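Fasard to reopen in February with new booth, longer nights

Wurthorpe's longest running house and techno room has a reopening plan at last. Fasard, shut since the lease ran out on the old basement, will be back in February in a bigger space on the canal side of town, the club said in a short statement. Capacity goes up. So do the hours.
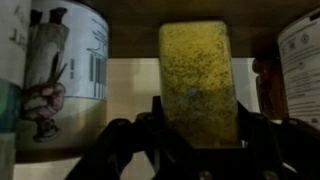
WURTHORPE, 28/07/2021

The new Fasard will hold 3,000 people over three rooms, with the main floor open until noon on Sundays if the license goes through as filed. The hearing is still to come. Booker Melina Vlachopoulos told us she expects conditions on outdoor noise and "probably a fight over the terrace," but she's already holding dates.

First name confirmed: Naveen Dwivedi, who played the closing set at the old room and went 15 hours. He gets the opening night, all of it, no support. After that he moves to a monthly residency in room two, which is being built for slower, dubbier stuff and will be called Dondo. Smaller room, low ceiling, no lights to speak of.

Main room residents are Montserrat Bravo and Arif Nair. Bravo has been playing mostly festival slots the last couple of summers, lots of ninety minute sets, and has complained in interviews about never getting past the warm up. She won't have that problem now. Residents get a minimum of 4 hours on the main floor, written into the contract. Nair is bringing his vinyl-only night over from the warehouse parties and says the name stays the same, Prajapati, same door policy too, meaning no phones on the floor and a sticker over your camera.

"I want people to come at two and not ask who's on," Nair said. "We used to have that. You just went."

Sound is being redone from scratch. Nothing from the basement is being carried over except the old rotary mixer, which had a rebuild over the winter and goes in the main booth. The booth itself sits on the floor this time, level with the crowd. Vlachopoulos wanted it in the middle of the room but the fire exits ruled that out, so it goes against the long wall, dancers on three sides. The subs were tested last week and a guy in the flats across the water came over to ask what was going on. He's on the guest list now, aparently.

Guest DJs haven't been announced. A list going round the forums is wrong, the club says, or at least "mostly wrong," which of course has set everyone guessing about the rest of it. Expect the first batch of names in the fall, and no festival style lineup posters. Guests will be billed one per night, and they'll be asked to play long.

Tickets: a members' presale first, anyone with an old Fasard card can use it, even the paper ones. General sale after that. Door tickets held back every night, amount not decided yet. No tables, no bottle service. Coat check is included in the price, which regulars of the old place will be happy about as the line there could eat half your night.

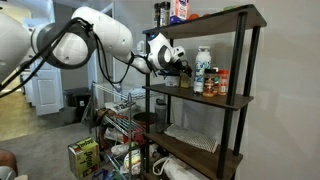
Label returns too

The club's in-house label is also coming back, run by Shivam Bajpai, who used to look after the Thursday nights downstairs. First release is a four track EP from Bravo, her first solo record in a good while, with a Dwivedi remix on the flip. Vinyl first, digital a month later. Bajpai says the pressing plant has them in a queue like everybody else and he won't give a date untill the test pressings are in his hands.

He's after demos as well. Send links, no attachments, and put the tempo in the subject line. Live recordings from the residents' nights may follow once the rooms are open and the recording setup is sorted.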